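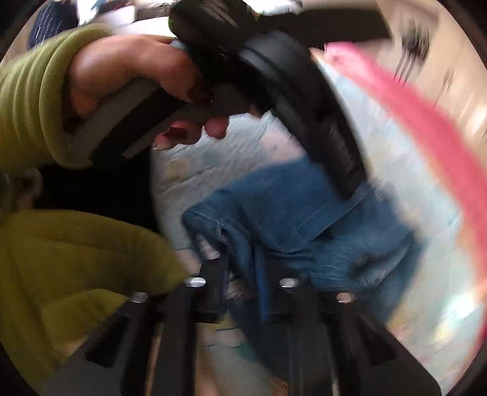 Olive-green knit with a rolled cuff.

Erkstead sweater repair service will continue until December

July 27, 2026

The town of Erkstead will keep its sweater repair service open until the end of December, the town office announced on Monday. The service was started as a trial in spring and was planned to close this week.

Residents can bring a knitted sweater, cardigan or vest to the counter on the ground floor of the old post office. Small holes, open seams and worn elbows are repaired there by two knitters from Vivon, a yarn shop in the neighboring town of Goel. The customer pays only for the yarn. The work itself is paid from the town's waste reduction budget.

According to the town office, 584 pieces were brought in during the trial and 305 of them had damage on the sleeve, most often at the cuff or at the elbow. The office had expected moth holes to be the main problem. Moths were still the second most common reason for a visit.

The number of visitors was higher than planned, and in May the waiting time grew to five weeks. From August there will be a limit of 100 pieces per month. When the limit is reached, the counter will stop taking new work until the first day of the next month, but it will still give advice and sell yarn for people who want to do the repair at home.

A new evening class is also part of the plan. It will teach how to pick up stitches along a cuff and how to knit a new edge without taking off the whole sleeve. The class has 20 places and will be held in the reading room of the Fekance branch library, which has better lights than the post office. People who live in Erkstead or Goel can take part without payment. They should bring one thing to repair, clean and dry, and a pair of needles if they have them.

Not everything is accepted. Felted garments, machine-made knits with very fine stitches and everything with a lining must go to a tailor. The knitters also ask people not to cut off loose threads before the visit — the old yarn is often long enough to close the hole, and the color is then the right one. For thick ribbed sweaters, it helps to bring any yarn left over from the time when the sweater was made or bought.

Some residents had asked for opening hours on Saturday. The town office says it has discussed this with Vivon, but the shop needs its staff in Goel on that day. Instead, the counter will be open one hour longer on Thursdays, until seven in the evening. The other opening hours stay the same.

Finished pieces must be picked up within six weeks. Several sweaters from the spring are still on the shelf, and their owners have received a letter. Registration for the class opens next week at the library desk in Fekance and at the repair counter.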